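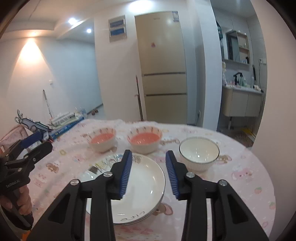 Why does a gripper drop a plate partway through a lift when both fingers closed normally?
The most common cause is uneven contact between the two finger pads. One pad takes most of the load, the plate turns slightly, and the grip is lost. A worn pad or a loose pivot screw should be checked before the closing force is changed.

Procedure after a dropped dish
Applies to two-finger grippers with ribbed pads, hand-held or arm-mounted, at the Lostby and Grornach sites.

Stop work and set the gripper down with the fingers open. Mounted units must be switched off at the supply. Remove broken pieces with a brush and pan. Do not use the gripper to pick up fragments; chips lodge between the ribs and damage the next item handled.

Inspect both pads under good light. Replace the pads as a pair if any rib is flattened, torn or shiny. Wipe the remaining surface with a damp cloth and let it dry fully. Purance cleaning fluid must not be used on pads, as residue lowers friction on glazed dishes.

Hold each finger near its base and move it gently from side to side. If there is play, tighten the pivot screws a little at a time, alternating left and right. The fingers must still open freely.

Close the gripper on a strip of paper 5 mm from the fingertips. The paper should resist equally on both sides. Repeat at the base of the pads.

Lift a 300 g test plate over a padded surface and hold it for 4 seconds. Perform 100 lifts on mounted units before returning them to service. A single slip counts as a failure, and the gripper is to be tagged and sent to the Brandão workshop.

Record the fault, the pad set fitted and the test result in the equipment log.

Last revised 6 June 2018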